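Vendov opens garment repair and resale intake to retailers in Flismont

FLISMONT, March. Vendov, a clothing resale operator, has opened its repair and intake service to outside retailers. Participating stores can accept used garments at the counter and receive them back graded, repaired and tagged for resale. Vendov previously handled only stock from its own outlets.

The Flismont site has an intake capacity of 2,000 garments per week. Each item is logged by fiber content, size and condition, then assigned to one of 2 streams: resale or fiber recovery. Standard turnaround for resale items is 14 days from collection.

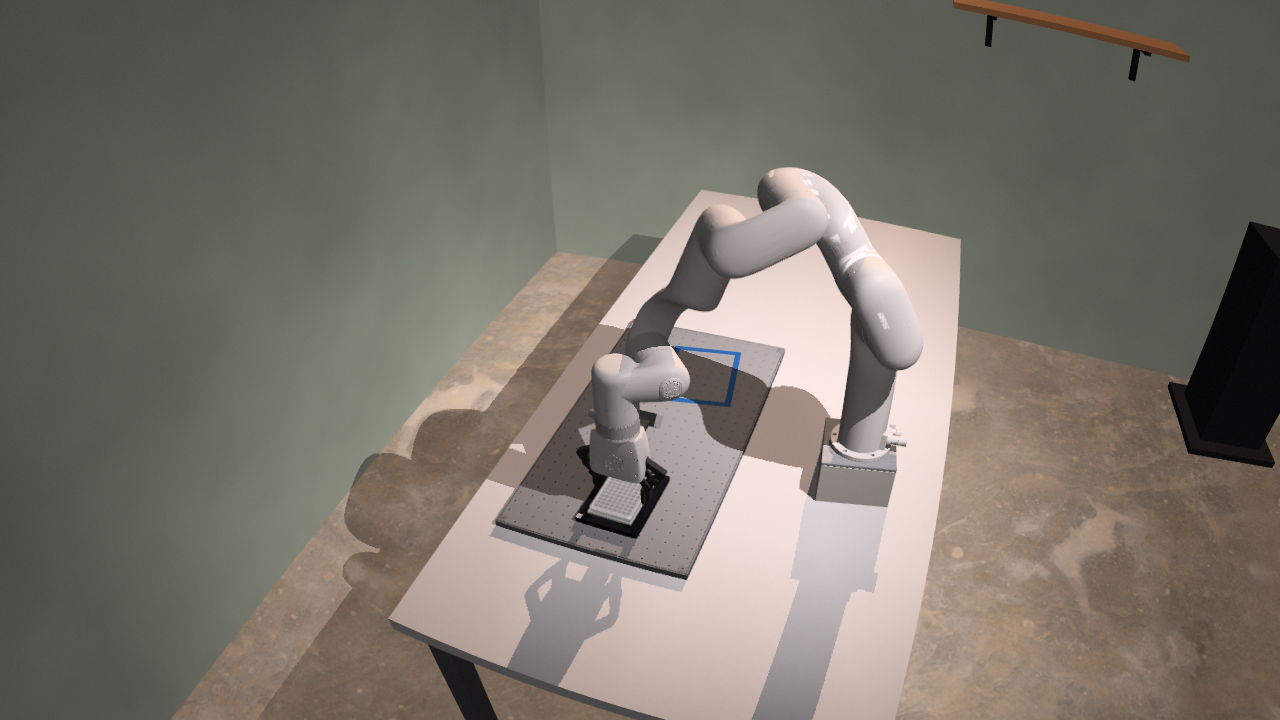 Retailers are billed per garment processed. There is no minimum volume during the first contract period. Repairs are limited to seams, zippers, buttons and hems; leather, fur and swimwear are not accepted.

Inventory records are supplied through Netico, whose software issues a separate stock number for each garment. Nijs, a menswear chain, is the first retailer to sign.

"Stores were collecting used clothing without a consistent way to grade it," said Narayanan Pisharody, head of operations at Vendov. "The grading sheet is the same for every client."

Thijs Timmermans, purchasing manager at Nijs, said returned garments will be sold on a separate rack at the original store.

Applications from other retailers are open through June.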